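Report on a Visit to the Shared Workshop at Lultisthorpe

In August a delegation from the Venport adult education service visited the shared workshop at Lultisthorpe, where members are building a two-arm tabletop system under the project name Bamum. The visit began at 10 a.m. and was hosted by Kyung-tae Cha, who coordinates the build. The purpose was to determine whether a comparable project could be offered to evening students at Venport.

The workshop has 27 members, of whom three work on Bamum regularly. Work started with the supporting structure and the base plates. According to Mr. Cha, this stage took longer than planned, as the first set of plates was drilled to the wrong pattern and had to be remade. The members then turned to wiring and to the control program, which they call Pyo. The delegation was shown the build log, a bound notebook in which every change to the program is entered by hand and initialed.

The current goal is modest: to pick up small blocks and place them on tableware at a chosen position. Positions are given by grid square, and the members mark out the grid themselves with blue tape on the work surface. Mr. Cha explained that the tape is for the people working at the bench — the program keeps its own coordinates — and that it allows a member to reset a trial without measuring. A trial is limited to 30 seconds.

The delegation asked about supervision. New members complete three introductory sessions before they may operate the arms, and a second person must be present whenever the motors are powered. The rule is posted at the entrance and was observed during our visit. Our one reservation concerns storage, which is shared with the bicycle repair group and leaves little room for spare parts.

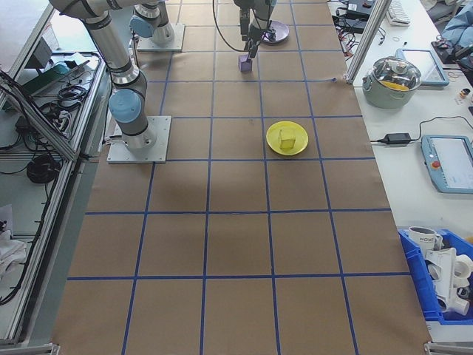 The work surface at Lultisthorpe, marked out in blue tape.

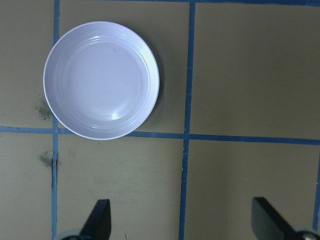 Could a beginner with no programming experience take part in a build of this kind?

A beginner can take part from the first session, provided that an experienced member handles the control program. Assembly, cable routing, and record keeping require patience and basic hand tools, and programming can be learned later.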